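25 October 2002
By the Kirkilano Jewellery Studies Group

4.2 Stone loss in cluster settings

Repair tickets from the Kirkilano workshop were sorted by setting type and by the colour of the gold. Of the 1,413 rings in the sample, most had come in for resizing, and stone loss was recorded only when the bench jeweller checked the head under a loupe. Rings sold under the Anent label had shared-prong clusters. Those from Orakzai used bead-set melee with a milgrain border.

Loss was concentrated at the shoulders - the small stones nearest the shank - and not in the centre cluster. Resizing by more than two sizes was the strongest predictor in both labels. Rhodium plating on white gold had no clear effect once the age of the ring was taken into account.

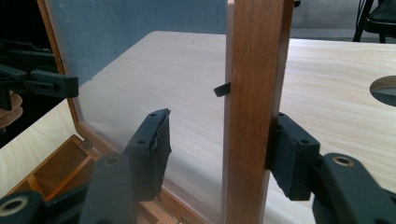

Figure 2. Clear panel in a varnished wooden frame, with gripper fingers either side of the upright.

Matched bridal sets behaved differently from single rings. Where the wedding band had been soldered to the engagement ring, wear on the outer prongs was lower, although cleaning between the two bands was poorer. Unsoldered sets showed flattening along the contact edge. We did not separate 14-karat from 18-karat pieces, as the Jidine tickets often left that field blank.

Customer reports of when a stone went missing were too vague to use. Many owners noticed the gap only at the counter, and December tickets were often filled in after the holiday rush. Dates of loss are therefore left out of the model in Section 5.

Comments

Did you look at platinum heads on gold shanks? We see a fair few of those and the shoulders hold up well.

Table 3 lists milgrain under both labels. Is that an error?

Useful section. My own band was soldered and I'd agree about the cleaning.

Contact the editors | Copyright 2002 Kirkilano Jewellery Studies Group | Back to top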